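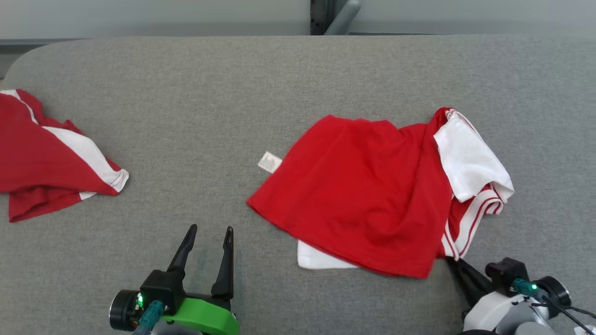
Red and white garments on the work table, Sakeo repair room

Progress report to the Fuvier Fund
School Clothing Exchange, Sakeo
Prepared by Honeylyn Yap, project coordinator
Period: April to July

1. General situation

The exchange is now open in all the places which we promised in the application. The last one, in Policarpio, was opened in June, five weeks later than planned. The reason was the rent agreement — the owner of the shop wished to change the length of it two times, and we did not want to sign before Mr Kakakhel had read the new text. The rent is now fixed until the end of next school year.

2. Results

In this period we received 1522 pieces of clothing and gave out almost 1100. The families who came for the first time were 209. Most of them heard of us from the schools, and a smaller part from the notice in the health centre.

Shirts and skirts go out very quickly. Winter jackets stay long on the shelf, as it is to be expected in these months, and we keep them in the upper store in Sakeo. We are short of trousers in the bigger sizes. I have written to three schools to ask for them and one has answered until now.

3. Repairs

The repair group meets every Saturday from 9.30. Jhun Mercado is leading it, and Milagros Belmonte teaches the beginners how to take up a hem and change a zip. They finished 61 repairs, less than the 100 in our plan. One sewing machine was at the workshop for most of May. Also I must say that the plan counted each repair as half an hour, and a torn lining takes much longer than this. We propose to keep the same target for the next period, but to count small repairs and large repairs separately.

4. Money

Spending is within the budget in all lines except transport. We paid for additional van trips between Sakeo and Policarpio when the second store was not ready. The difference was covered from the line for printing, as agreed with your office by telephone in May. The receipts are in Annex B.

5. Staff

Jhun Macapagal joined us in June for two days per week and is responsible for sorting and for the stock list. The old list was kept on paper. He has moved it to the Wuno programme, and the older entries for shoes are still to be checked.

6. Next steps

Before the schools open again we will hold two evening exchanges, from 17.00 to 20.00, for parents who work in the day. We would like also to ask if the second payment can be made at the beginning of August — the rent for Policarpio is due in that week. The new budget table is in Annex C.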